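Zornham house rules: morale tests in small battles

Tabletop Skirmish and Small Battle Rules > Homebrew and Playtesting

pikeandpudding
Been running a small battle variant of Zornham for our group since January and I'm stuck on morale. The skirmish game as written has every model test on its own when a friend drops within 6 inches. Fine with a handful of figures a side. Once you're at 15 a side it takes longer to roll morale than it does to fight the round.

What I've tried so far:

Testing by unit instead of by model, using the leader's Nerve. Fast, but whole flanks vanish on one bad roll.

Testing only when a unit hits half strength. Also fast, but nothing runs until turn four and then the game is over anyway.

We play 500 point armies. Has anyone found something in between?

gallowglass_ott
We use the half strength test but add a second trigger for losing the leader. That gets you an early wobble if somebody charges his captain in on turn two, and it makes people think about where they put him. It won't fix everything but it's one line on the reference sheet.

hexless
I don't think the problem is the trigger. The problem is that a failed test in Zornham means the model is gone. In a skirmish that's one figure. In a small battle it's a fifth of your army. Keep testing by unit, but make the first failure a fall back of one full move facing away, and only remove the unit if it fails again before it rallies.

pikeandpudding
How do they rally? There's no rally rule in the book that I can find.

hexless
There's one buried in the Doucette campaign supplement, under garrison troops. Spend the unit's activation, roll Nerve, no modifiers. We lifted it as is.

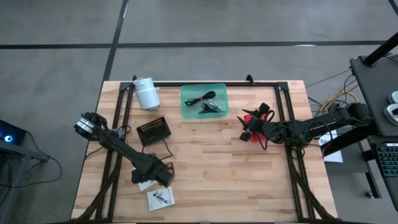
The other thing we took from Doucette is that a unit falling back can't push through a friendly one. It stops short and both test. You get a nice traffic jam if somebody has packed his centre too tightly, and it punishes the player who lines everything up in one block.

mudlark_tas
I'd go the other way on this. Fall back and rally adds two states to track for every unit and you end up with tokens everywhere. The reason I like Zornham is that a figure is either on the table or it isn't. If the individual tests are slow, play smaller games.

gallowglass_ott
He did say he wants small battles though.

mudlark_tas
Then use a ruleset that was built for them. Drunitz has a shared morale pool for the whole army. You lose points from the pool as units die, and when it's empty you've lost. No tokens and no unit tests. We get through a game in an evening with time to pack up.

hexless
I played a fair bit of Drunitz and the pool is my least favourite part of it. A unit on the far left gets cut down and my right flank, which has been winning all night, walks home. It's tidy bookkeeping but there's no local panic, and local panic is what I want out of a medieval game.

mudlark_tas
Fair enough. We'll disagree on that one. I've never found it a bother.

pikeandpudding
Tried hexless's version last night. One army was 490 points because we were short a crossbowman and couldn't be bothered re-doing the list.

Fall back worked well. My spearmen went back twice and rallied once, and the second time they ran into the archers behind them and both units failed. That was the game, more or less. It felt earned.

The rally roll seems too easy for veterans. With no modifiers they pass nearly every time. We're going to try minus one if there's an enemy within charge distance.

We didn't need many tokens. Turning the figures to face the table edge was enough.

hexless
Minus one sounds right. Watch what it does to levy, they're already poor and they may never come back at all.

gallowglass_ott
Which I'd say is correct for levy.

pullline_pete
Has anyone tried card activation with this? We play on the Pulline deck, where you draw to see which unit goes next, and I'm wondering if a unit that's falling back should still get its card or skip it.

pikeandpudding
Haven't tried it. My guess is it keeps its card and that card is the rally attempt. If you take the card out there's no way to use the activation.

pullline_pete
Makes sense. I'll run it that way at our next game and post the results in here.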